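Gathering grasps at Trultton: pictures from the Flinen sessions

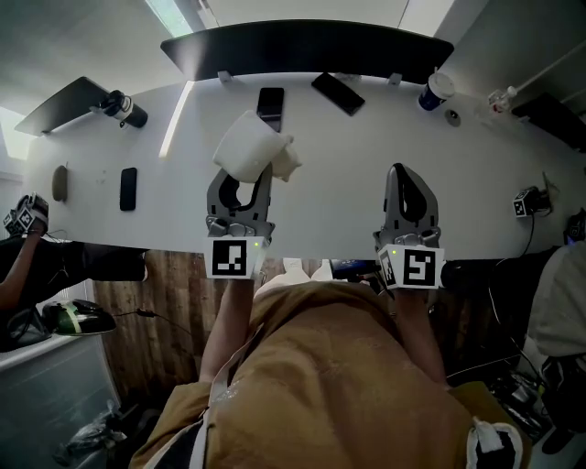 Words: Maeve Heffernan | Captions checked by Colm Foley | November 2024

A pair of grippers in use at the long white table, with a soft white plush held in the left one and the right one open. The square markers on the white cubes are what we track each hand by.

The Flinen sessions began in October in the upstairs room at Trultton. The aim is a set of examples from which a learning system can pick up ordinary handling: lifting things, putting them down, passing them from one hand to the other. People do the handling themselves with hand-held grippers, and each attempt is saved as one example. The target for the first set is 3,000. At the time of writing we have 745 that passed checking.

Zsolt Vida plans the tasks and Nuala Kavanagh runs the room. Clotilde Marty, who joined us from Kistmont, does the checking. The notes under this picture are taken from their session sheets.

Soft things
Plush is on the list for its lack of a fixed shape. The fingers can close on it almost anywhere, so two people rarely pick it up in the same way. Zsolt wants that spread kept in and has asked people not to copy each other. We have 93 soft-object examples so far and would like more.

Things on the table
Phones, a paper cup with a lid and a small clear bottle are also out on the tabletop. Flat phones are slow work. Most people slide one to an edge before lifting it, and the sheet now allows for this as long as the phone does not leave the table.

Two hands
Every task is recorded with both grippers held, including those that need only one. The idle hand should stay up and open. Early examples where it rested on the table were hard to sort, and Clotilde has put them in a folder of their own.

Length of a session
A full session is roughly 100 attempts with a break halfway. Forearms get tired before anything else does. If you feel your grip going, stop and tell Nuala, and the part session will still be used.

Checking
An example is dropped if a marker is hidden for too long or if the task was changed part way through. A dropped object is not a reason to throw one out. Those are labelled as misses and kept.

The next set will be recorded at Dunne, on a lower table and with kitchen items added. Colm has the sign-up sheet.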